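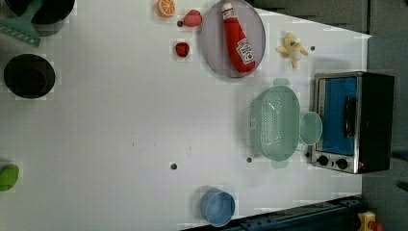 Lech Śliwiński

Filed under: Shop Grants, Member Builds
Print this page | E-mail this page

Hi all, October update on the kitchen arm, which I've finally started calling Clumon because "the arm" was getting confusing in a shop with this many arms. You gave me $2,000 in the spring and I've got $800 of it left, so we're in decent shape!

Most of the month went into the base. The old bracket flexed whenever the arm reached for the toaster oven at the far end of the table, so I rebuilt it (twice, the first set of holes was off). It's much stiffer now.

The table is laid out for grasp tests: pot, spatula, mint-green colander, gray plate with the ketchup bottle on it, light blue cup, toy fruit. I ran 13 full clearing runs on Tuesday. The plush banana is easy, it grabs that every time. The plate is a pain, the fingers slide right off the raised rim, and the cup likes to tip.

Next up is softer fingertip pads and a better way of opening the oven door. Plamow quoted me for the pads and I'd like to spend part of what's left there, if that's okay with you. I'll send the receipt with the next report.

We use cookies to remember your settings. Accept | Manage choices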